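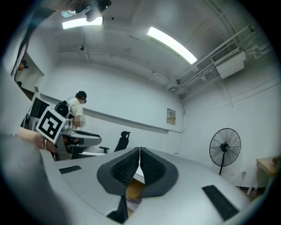

Week 4: Collecting demonstrations by hand

Module tutor: Akosua Dankwa. Lab sessions: Cletus Mbeki, Monday afternoon.

Reading before the lab: chapter 3 of the course notes, up to the end of the part on imitation.

1. What we are collecting

A demonstration is one complete attempt at a task, recorded from the view of the camera on the gripper. The person holds the gripper and does the task with it. The system later learns to predict, from the camera view, how the gripper should move and when it should open or close.

An episode starts when you press record and ends when you press stop. Do not put two attempts in one episode. If you drop the object and pick it up again, keep going and mark the episode as "recovered". If you give up, mark it as "failed". Failed episodes are kept but are not used in the first round of training.

2. Two grippers

Some tasks need two grippers at once, one in each hand. Each has its own camera, and the two recordings have to be lined up in time. The square black-and-white marker on the body of a gripper lets the other camera work out where that gripper is. If your hand or sleeve covers the marker for long stretches, we lose the distance between the two hands.

Common faults from last year:
- gripping the handle too far forward, with fingers over the marker
- moving faster than you would with bare hands
- looking at the screen during the episode
- starting every attempt from the same spot on the table

The last one does the most harm. A model trained on one starting position learns that position and little else. Move the object, turn it, and stand somewhere different every few attempts.

3. How much is enough

Each group records 300 episodes of its task. Expect a good one to take around 90 seconds, including the reset. The shared set from earlier years, called Grudness, holds 3905 episodes across 52 tasks, and you may add it to your own for the second exercise. Say in your report whether you did.

4. Splitting the data

Hold back one whole session for testing. Do not pick test episodes at random from all sessions. Attempts made a few minutes apart look very alike, and the score will come out too high.

5. For the report

Give the number of episodes kept, failed and recovered. Describe how you varied the starting positions. Include one case where the two recordings could not be lined up and say what you did with it. Two pages at most, to Gwendolyn Mercado in the teaching office.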